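Teaching a machine to tidy a floor: a conversation with Usa Chantharasri

When I arrive at the Tudalance workshop, Usa Chantharasri is sitting on the floor. She has been there since the morning, she tells me, and she does not plan to stand up before lunch. Her work is to show robots how to do small household jobs, and most of these jobs, she says, are below the knee.

"People think of a robot in the kitchen, cooking something," she says. "But ask a family what they are tired of. They are tired of picking up. The toys, the shoes, the bit of paper beside the bin. So I pick up."

She came to this work from a different side. For 6 years she repaired sewing machines, and she says that she still listens to a motor before she looks at it. Tudalance took her on because she had patient hands. At that time the company had one teaching method: she held the arm of the robot by the wrist and pulled it slowly through the task, and the arm remembered the positions.

"It is a very honest way of teaching," she says. "You feel when the arm does not like something. The elbow becomes heavy. But you also stand in the way. Your own body is always between the robot and the table, and after one hour your shoulder is finished."

Now she mostly works by remote control. She sits with two handles, one for each side, and when she closes her fingers the grippers close. I ask if it is like a video game. She thinks about this longer than I expected.

"My nephew asked me the same. He tried it and he was faster than me in the first minutes. Then he had to put a soft thing in a box, and he crushed the box. In a game you don't have to be gentle. With the handles I cannot feel the weight, so I must look for it. I look if the cardboard bends."

A good demonstration, she explains, is slow but not stopping. If she waits in the middle to think, the robot learns to wait in the middle also. She learned this from one of her early sets, 70 demonstrations of putting a cup on a shelf. In nearly all of them she had made a short pause above the shelf to check the distance. The robot copied the pause faithfully. It hung there with the cup each time, like a person who has forgotten why he came into the room.

"We threw away the whole set," she says. "I was a little bit ashamed. But I understood that it was copying me, and I had this habit and did not know it."

For the tidying job she needs 200 demonstrations, and no two may begin the same. She moves the box, turns the slippers, throws the vegetables again. The throwing is harder than it sounds. A person who tries to make a mess, she says, makes a very orderly mess, with equal spaces. So she closes her eyes, or she drops everything from the height of her chest and leaves it where it falls.

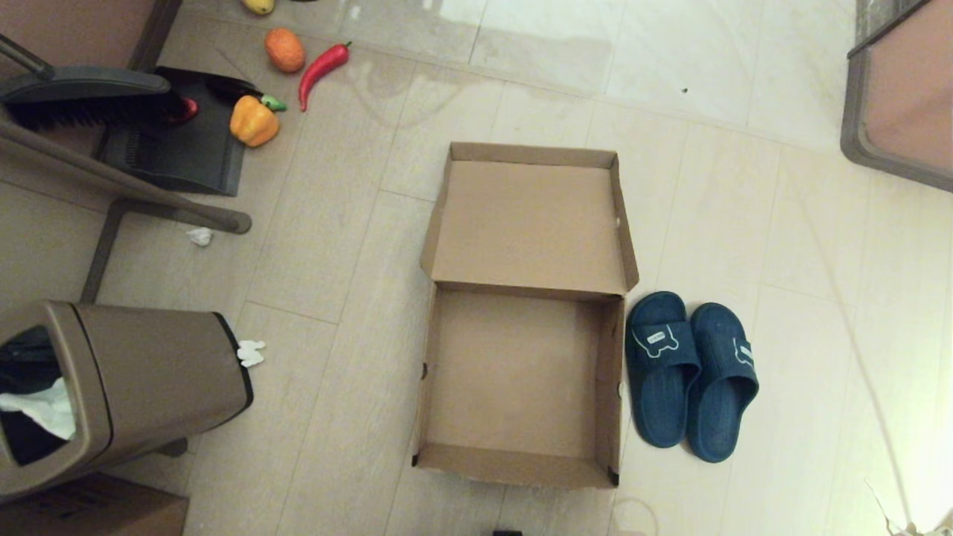 Words: Imtiaz Haque
November 2, 2019

The artificial vegetables are her favourite objects and also her most difficult. The chilli is thin and curved, and the fingers must come to it from across. A bell pepper is wide, and when it lies against the black dustpan she has to choose: take the pepper first, or move the dustpan and risk that the pepper rolls. She always takes the pepper first. "If I choose one way on Monday and the other way later, the robot becomes confused and does something between. Between is the worst," she says, and then asks me to write that she does not work on Mondays.

The slippers, dark blue with a little white animal on each strap, are for another lesson. They must stay together as a pair. In October she tried to carry both at once, one in each gripper, and put them down with the toes in the same direction. It took her an afternoon to do it well.

I ask about the scraps of paper near the bin. She says the paper is the part where visitors lose their patience. The fingers have to come down almost to the tile, and if they touch it too hard the arm stops to protect itself. "Then I begin again. I don't get angry. I drink some water."

How many demonstrations can she make in one day? Her best is 100, with a short task and a good chair. She would not advise it to anybody. The last ones of such a day are poor, and she marks them herself so they can be removed.

Before I leave, she lets me try the handles. I want to lift the orange fruit. The gripper goes past it, comes back, and pushes it away across the floor. Usa writes something in her notebook and tells me that we will not keep that one.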